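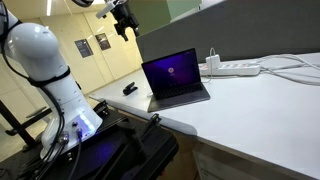
Flistano Desk Tasks: Progress Report to Pekberg
Prepared by Isla Gunn, September 10, 2022
For the attention of Catherine Aitken

Summary

You asked in your last letter for a shorter report with fewer adjectives. I have done what I can about the adjectives.

This period went to the gripper comparison. We ran the Flandix linkage gripper against our older Kuusisto parallel gripper on the laptop task, and the Flandix is ahead on everything except the price of spare parts. The wrist camera trial is finished apart from one argument about lighting. The controller swap is late, and I explain that below without much dignity.

1. Grippers

The task is the one in the proposal: get a finger under the edge of a laptop lid, take hold, and move the lid to a chosen angle without shoving the whole machine across the desk. On paper this took one line. It has so far taken 1,461 logged attempts across both grippers, which is more than the 1,000 we promised you and should not be read as diligence. A good share of the extra came from one setup in which the arm approached from slightly too high and politely tapped the lid over and over while we were at lunch.

The Kuusisto has flat, parallel jaws and a great deal of squeezing force, which suits boxes. With a thin lid it needs to be lined up almost perfectly, and when it isn't, the laptop goes for a walk. The Flandix fingers fold on their linkages and can come in low. They forgive a bad approach angle far better, and we have stopped putting tape under the laptop's feet.

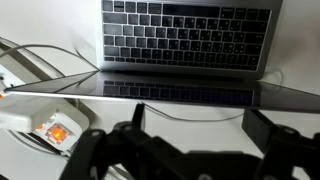
Wrist camera view with the Flandix fingers under the edge of a nearly closed lid.

Two complaints about the Flandix. The pivots pick up play with use, so we now check them at the start of each session and retighten as needed. And the replacement finger pads come in packs of nine, although the gripper uses them in pairs. I have written to the supplier. The reply was courteous and did not address arithmetic.

2. Cameras

We tried three mounting positions for the wrist camera. The forward mount gave the prettiest pictures and lost sight of the fingertips at the moment of contact, the one moment we care about. The side mount saw one finger beautifully and left the other to the imagination. The low mount is the one we have kept. It gives up a large part of every picture to the gripper itself, and I was against it for that reason until the success rates came in.
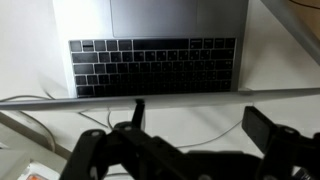

Lid edge-on across the view, keyboard beyond it, gripper fingers on the near side.

The remaining trouble is silver laptops on white desks. A bright lid edge against a bright surface is hard for the edge finder, and where the metal washes out it will happily choose a cable instead. Glossy screens are worse. With the lid low, the keyboard shows up a second time as a reflection in the glass, and for a while the software believed in both. We now mask the screen area before looking for the edge. One of us wants to dim the lights and the other points out that offices do not dim their lights for robots. The second one is writing this report.

3. Controllers

The new controller was due to be running by now. It is running, in the sense that it has power and a working fan. Its force readings arrive late and in clumps, so the arm learns it has touched something after it has finished pushing it. The old controller is dull and on time, and all the gripper results above were collected with it. I would like to keep it in place until November and move the swap into the next period. The cost is nil apart from my having to admit it.

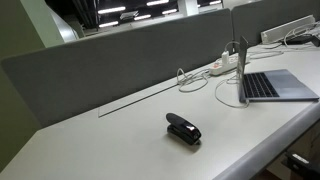

Layout rules for the test desk were the other loose end from your visit, Catherine. You felt the setups had become too tidy to mean much, and I have come around to that. We no longer clear the desk before a run. The laptop can be placed near one end with its power strip at the back, the white cables are left looping over the top as they fall, and the black stapler stays out as an obstacle the arm is expected to leave alone. Cable contact is now scored separately from lid contact. That column of the spreadsheet is humbling, and I have included it in full.

4. Money and next steps

Spending is on plan except for finger pads, of which we own more than we need. For the next period I propose to retire the Kuusisto from the lid task and keep it for boxes, repeat the Flandix runs with a darker laptop to settle the edge-finding question, and bring in the new controller once the supplier has fixed the timing.

I need one decision from you: whether Pekberg is content for the controller milestone to move. A yes by email is enough. The raw logs are in the shared folder, along with the scoring sheet and the notes on pivot wear.

Isla Gunn
Flistano project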